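Filed under: Kitchen Basics > Cookware Care

Removing limescale from a steel saucepan

Hard water leaves a chalky white film on the base of a pan. It is harmless, but it builds up with each boil and holds on to starch. The method was last revised in August 2024 and needs white vinegar, a soft cloth and a measuring jug.

1. Wash the pan in warm soapy water and rinse.
2. Pour in 46 ml of vinegar and 461 ml of cold water.
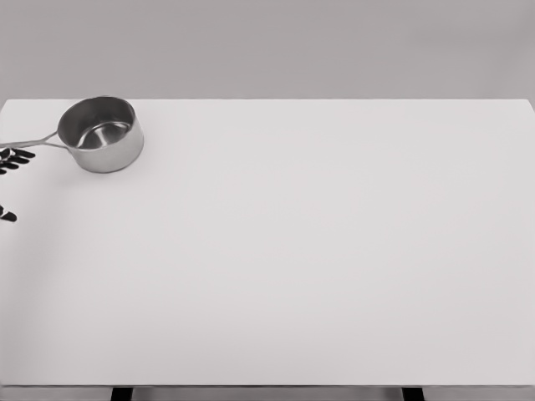

3. Bring to a gentle simmer, then turn off the heat. Open a window.
4. Leave until fully cool. Do not add bleach or any product containing it.
5. Pour away and wipe the base with the cloth. Repeat if a ring remains.

Rainbow marks come off with the same mixture used cold. Burnt sugar does not, and needs a paste of bicarbonate of soda and water left on overnight. Avoid wire wool on brushed finishes. Where scratches are unavoidable, work along the grain.

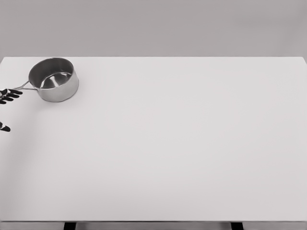
Stainless steel saucepan.

Dry the pan at once with a tea towel. Pans left to drain will mark again.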